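November, 54 days into the running thing and I am still going, who would have guessed! Sumaiya Saha got me into it (she swears by the Kovby app, I just use my old watch) and now I'm one of those people who talks about socks at dinner. Sorry, everybody. Went out before breakfast, up past the parked cars and home the long way, and my left calf grumbled the entire time. 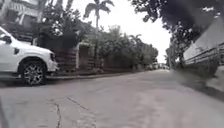 So am I signing up for the Veltent race? I think so – the short one, with the walkers and the strollers, and I'll decide about the big one in spring. Lợi Lã did it last year in 16-year-old sneakers and had a great time, so my excuses are pretty thin. The fee goes up at midnight, too, and I have left the tab open on the laptop all day like that counts for something.

Slept badly again, by the way. Two cups of coffee after dinner, totally my own fault. I lay there planning a whole training schedule in my head and then couldn't remember any of it in the morning except that hills were going to be a big part of it, ugh, and that I need to stretch before I go out

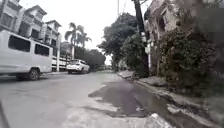

and again when I get back, which I never do – I walk in, drink a glass of water and sit straight down on the kitchen floor. Tomorrow I'll do it properly. Also need to call Mom and buy bananas.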